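4.2 What the hardness test can and cannot tell us

Claims about the hardness of plantation-grown timber are repeated so often in trade literature that they have begun to be cited as findings. Doherty and Egan traced the most common of them, that fast-grown boards are softer across the whole face than slow-grown boards of the same species, back through a chain of brochures and conference notes. At the bottom they found a single set of readings from the Altarby mill, taken from boards whose moisture content was never recorded. We do not say the claim is wrong. We say that the evidence offered for it would not settle an argument between two flooring installers, let alone justify the price difference now charged in its name.

The usual answer to this complaint is that later work has confirmed the pattern. We are not persuaded. Costello's Jesancombe survey drew on 900 readings, which sounds like a great many until one notices that they came from 30 boards, all supplied by the same merchant. Readings taken side by side on one board have a good deal in common with each other. Treating each as a separate witness makes the margin of error look far smaller than it is. When we reworked the published table by board, the gap between the fast-grown and slow-grown groups shrank, and in the Skomon subset it could no longer be told apart from the ordinary spread among boards of either kind.

There is also the matter of where on the board a reading is taken. Most of the studies we looked at report readings from the middle of the face, which is the easy place to work and the place least troubled by end checks, wane and edge drying. It is a poor stand-in for the board as a whole. Floors wear at doorways, at stair nosings and along the joints, and a good share of that wear falls close to an edge. Brophy made this point in an early review and was told that edge readings were too variable to be useful. We would have thought that the variation was the result worth reporting. Figure 6 shows a large, light-coloured board on a perforated table.

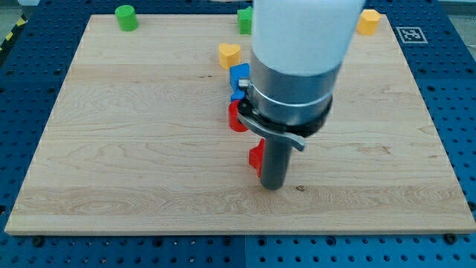

Figure 6. Wooden board on a blue perforated work table, with a narrow rod-like tool pointing down above it.

4.3 Growth rate as an explanation

Suppose, for the sake of argument, that the difference is real. It still does not follow that growth rate is the cause. Plantation trees are commonly felled younger, and a young tree has a larger share of juvenile wood near the pith. They are often sawn to a different pattern, dried on a tighter schedule and sold through different yards. Any one of these could produce a softer board. Only two of the papers in our review recorded the age of the tree at felling, and neither used it in the analysis.

Oberholzer's work at the Tully plots is the best attempt we know of to pull these threads apart. She compared fast-grown and slow-grown stems felled at the same age, 60 years, and dried them together in one kiln. The difference in mean hardness was small and ran in the expected direction for one site only. Her own discussion is careful. The same cannot be said of those who have quoted her, several of whom mention the one site and leave out the rest. We wrote to the authors of two such papers and received one reply, which referred us to the Altarby readings.

Density is sometimes offered as the missing link, on the reasoning that wide rings mean light wood and light wood means soft wood. For some softwoods the first step is reasonable. For ring-porous hardwoods it can run the other way, as a wider ring may hold more of the dense late growth. A rule that changes sign between groups of species should not be stated without naming the species, yet this is how it is most often stated, in the trade guides and in a fair number of journal introductions.

We are left with a modest position. Some fast-grown boards are softer than some slow-grown boards. How much of this is owed to growth, how much to age, and how much to the way the timber was handled after felling has not been shown, and the studies now in print were not set up to show it. Until moisture content, felling age and reading position are reported as a matter of course, we would advise specifiers to ask for test results on the batch they are buying and to give the plantation label little weight either way.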